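Search this site
Enter keywords Go

Good Practice on Paper: Two Shots for the Handheld Gripper Rules

Print this page | E-mail this page

July 11, 2026

Kikier's handling guide for home recording with handheld grippers is now in its second edition. It runs to 38 pages and 211 clauses, and I have read all of them, some more than once. I doubt whoever wrote clause 6 has ever tried to sort a box of hair clips on a bed.

The clause wants a "firm, level, uncluttered work surface." Fine for a bench. People at home work where they have room, and a blanket gives under a box whatever the guide says.

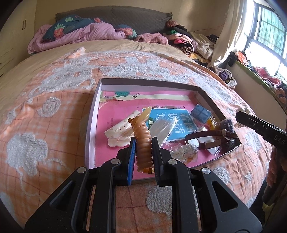 Leltham's checklist copies the same wording and adds a tick box, so now you can be wrong and have it signed. What I'd like to see is a plain line telling people to write down the surface they used. Soft bedding, hard table, carpet. It takes a second and it would be worth more to whoever uses the recordings than a pretend level floor.

Then there is the rule on small shiny things. Clause 8 says to "avoid reflective or transparent items where practicable." Practicable for whom? Take out the clear wrap, the pearly plastic and the foil and you have a very tidy set of recordings that looks like no drawer I've ever opened.

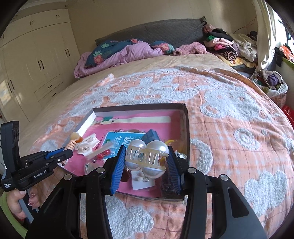
The two-handed section is better, I'll give them that. It asks for one tool to stay clear while the other closes, and it gives a reason. But it says nothing on grip force for thin plastic, and Ardeleanu's draft, due in November, only promises "guidance to follow." I've heard that before.

Related items
Discombe pulls out of labeling trial
Who checks the checkers? Reading the Leltham audit form
Ardeleanu draft: first comments

Print | E-mail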